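Nimthorpe Warm Homes Advice Service
Interim progress report to the Vorngate Fund

Reporting period two
Submitted 28 March 2022

1. Purpose of this report

This report sets out progress made by the Nimthorpe Warm Homes Advice Service during the second period of the grant. It covers home visits, telephone advice, staffing and spending, and asks the Fund to agree one change to the delivery plan.

2. Work carried out

The service received 369 enquiries in the period. Most came by telephone, and the remainder through the weekly drop-in at the Nimthorpe library. Referrals from the two local surgeries were slow to begin with but rose sharply in January, when the surgeries agreed to put our leaflet in with repeat prescriptions.

Advisers completed 64 home visits. A visit normally lasts an hour and covers heating controls, draughts, damp, tariffs and the safe use of electrical heaters and extension leads. Households are left with a written summary and, where needed, are referred to the council's repairs team or to the priority services register of their supplier. Private tenants remain the group hardest to help, as many are reluctant to raise repairs with a landlord close to the end of a tenancy.

The target for the full year is 100 home visits. At the present rate this will be met before the end of the third period, and we intend to carry on visiting beyond it within the agreed budget.

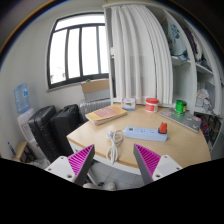
Take-up has been uneven across the area. The Prosau estate accounts for a large share of visits, while the villages to the north have produced very few. The mobile library no longer stops there, and our posters were placed mainly in shops that residents of those villages do not use. We have since written to the parish councils and have been offered space in two newsletters.

3. Staffing and training

The second adviser post was filled nine weeks later than planned. The first round of recruitment drew no suitable applicants, and the post was advertised again with the hours changed to allow for school holidays. Both advisers have now completed the energy awareness course required under the grant agreement.

Case records have been moved to the Zabala system. The transfer took longer than expected - older paper files had to be entered by hand - and 23 records are still to be checked against the originals.

4. Spending

Spending is below profile, almost entirely as a result of the late appointment. Travel costs are slightly above profile owing to fuel prices. Printing and room hire are as forecast.

5. Change requested

We ask the Fund to approve the use of part of the salary underspend for a monthly advice session in the northern villages, to run until the end of the grant. No increase in the total award is sought. A revised budget is attached at Annex B.

6. Next period

Work will centre on the northern villages, the remaining record checks and a short survey of households visited in the first period. Survey results will be included in the next report.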